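Semuvar Forum > Publishing tool > Layout and export

Thread: Page order resets after re-export from Semuvar 6

kestrel_pub
I have a 70-page catalog built in Semuvar Desktop. Whenever I re-export a single page from the layout plug-in, the page list in the Issue panel goes back to alphabetical order. Manual order is lost for the whole section, including pages I did not touch. Build 3716, Windows. Is there a setting for this?

mbrandt
Check Section > Properties > Sort. If it says "By name", manual order is only kept until the next refresh. Set it to "Manual" and save the issue before exporting again.

kestrel_pub
It was already on Manual. I switched it to By name and back, saved, re-exported one page. Same result.

L. Chevalier
Manual order is stored against the page ID, and the plug-in writes a new ID if the file name or the output folder has changed. Are you exporting to a synced folder? Some sync clients rename the package while it is locked, and the plug-in then treats it as a new page.

kestrel_pub
Local drive, no sync. File names unchanged. I tested with a short issue, the children's section we do for Vestergaard.
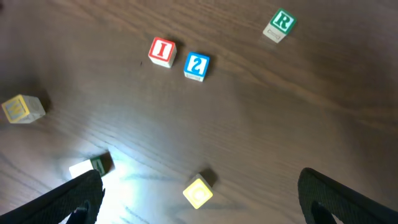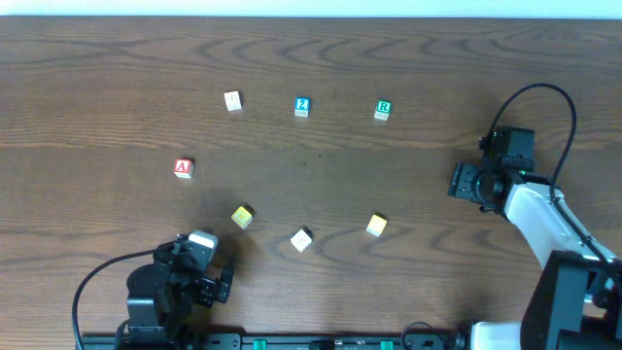
The test issue has 3 pages, all in one section, order set by hand as cover, pictures, index. After re-export the order was cover, index, pictures. I also tried putting a digit in front of each name, the same sort of thing as the 2 on the blue block in the second picture, and then the order holds, but only since alphabetical and manual happen to agree. That is no use on the catalog, where pages move between sections every week.

tonerlow
Number prefixes are the correct way to do this. We pad them with zeros and leave gaps between them. Never had an order problem.

mbrandt
Disagree. Prefixes end up in the page links. If you renumber, every internal link to that page breaks and the reader gets a blank page. The manual says to keep file names fixed after first export.

tonerlow
Only if you link by name. Link by ID and it does not matter.

mbrandt
Link by ID fails in exactly the case Loïc described above. New ID, dead link.

L. Chevalier
Both of you are right for different plug-in versions. In the old one the ID was derived from the name. In the current one it is random and kept in a small file called page.idx beside the package. kestrel_pub, can you look in the output folder and say if page.idx keeps its modified date when you re-export?

kestrel_pub
It does not. The file is rewritten each time and the ID inside is different.

L. Chevalier
Then look at Export > Advanced > "Clean output folder before export". It deletes page.idx along with the old package. It should be off for single-page exports.

kestrel_pub
It was on. It came in with the Skelier preset, which we imported in December. With it off, the ID stays and the order holds on the test issue. Will run the full catalog tonight.

tonerlow
Worth checking the Fament preset too. Ours has the same box ticked.

kestrel_pub
Thu 15 May: full catalog re-exported, order kept in all sections but one. That one had two pages with the same ID, left over from a copy. Deleted page.idx for the copy and exported it again, and the section is fine now.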